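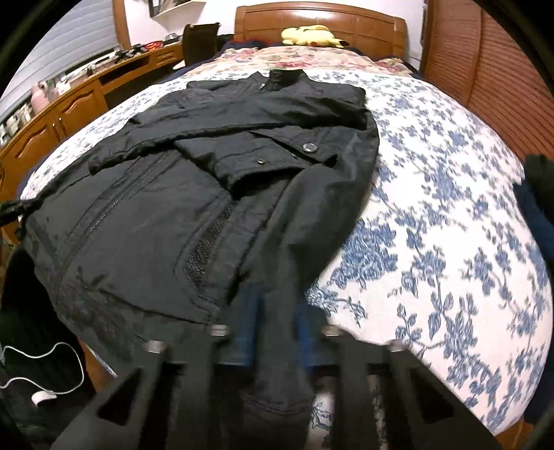

Munstead, the stage memoir by Keir Mackay

I came to this book knowing Keir Mackay only as the tired vet in Cendano, which my sister and I watched right through one wet March with a great deal of toast. So I was a bit surprised to find that the television work doesn't turn up until chapter nine! Before that you get his childhood over the ironmonger's, the two years he spent failing to become a surveyor, and a long and very funny stretch with a touring company that seems to have owned one van and no map.

Munstead is the name of the house where he lodged while he was learning the trade, along with four other young actors and a landlady who charged extra for baths. He writes about her beautifully. I'd have happily read a whole book about her (and the meals, good grief, the meals), and when he goes back to see her years later I had to put the thing down and go and make a cup of tea.

The middle sags a little, I'm afraid. There is a lot about Prultari, the film he made abroad that hardly anyone saw, and unless you already know the director's other work you may find yourself skipping a page or two, as I did. He is fair to everyone, perhaps too fair, and you can feel him stepping round an argument he would rather not go into. His marriage gets seven pages. I didn't mind that, as it's his business, but a friend who borrowed my copy felt short-changed.

He's at his best on the work itself. The chapter on learning to ride for Phetsri, in his forties and frightened of horses, is a joy from start to finish, and he explains how a scene gets put together without ever making you feel slow.

The photographs are grouped in the centre and printed rather small, and I do wish there were an index, as I kept wanting to find the bit about the van again. The paperback type is a decent size, though, and it stays open on the table while you eat your lunch.

Four stars from me. I've now started Cendano again from the first episode, and my sister is coming over for it.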